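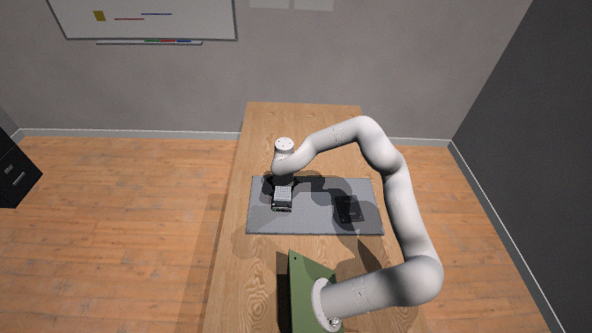 One circuit racer wrote to ask whether the Veltach harness could be worn with a head and neck restraint already in use, or whether both had to be bought together. The harness is sold separately. It is shaped for use with a restraint, and the shoulder straps narrow where they pass over the device.

Share 49

Veltach Six-Point Racing Harness

The Veltach is a six-point harness for closed-cockpit cars used in circuit and oval racing. It is supplied by Flurnolance to teams, race schools and private entrants, and replaces the earlier Tessier harness, which is no longer made. Spare parts for the Tessier remain available on request while stocks last.

The lap straps tighten by pulling upwards, towards the driver's chest. Customers who have used the Tessier should note the change, as the older harness tightened downwards. The buckle is released by a quarter turn in either direction and may be worked with a gloved hand. All six straps come free together.

What is supplied

Two shoulder straps, two lap straps, two leg straps, the buckle, a set of floor fixings and a printed fitting guide. Seat pads are not included. Bolt-in and clip-in ends are offered at the same price and must be chosen when ordering, as they cannot be exchanged once the seals have been broken.

Strap lengths

The shoulder straps adjust to a longest length of 1,098 mm. A longer set, adjusting to 1,829 mm, is made for cars in which the rear mounting bar stands well behind the seat. Customers are asked to measure from the top of the driver's shoulder to the bar, following the line the strap will take - not straight across the cabin - and to send this figure with the order.

Fitting

The harness should be fitted by a person with experience of race car preparation. Shoulder straps must not be twisted or passed over a sharp edge. Where the seat has its own strap openings, these must be used. Any harness that has been worn in a heavy impact must be taken out of use and may not be returned for repair, even where no damage can be found.

Care

Straps may be wiped with cool water and mild soap and left to dry away from direct sunlight. Bleach, fuel and brake cleaner weaken the webbing. The buckle should not be oiled.

Colours and delivery

Black, red and dark blue are held in stock. Other colours are made to order and take longer. Teams entered in the Skimusov Saloon Series may order through their series office and should quote their entry number.

Almost 1,000 sets have been supplied to date. Prices and stock were last checked on May 19, 2020.

This website uses cookies to remember your basket and to count visits. By continuing to use the site you accept their use. Accept | Manage settings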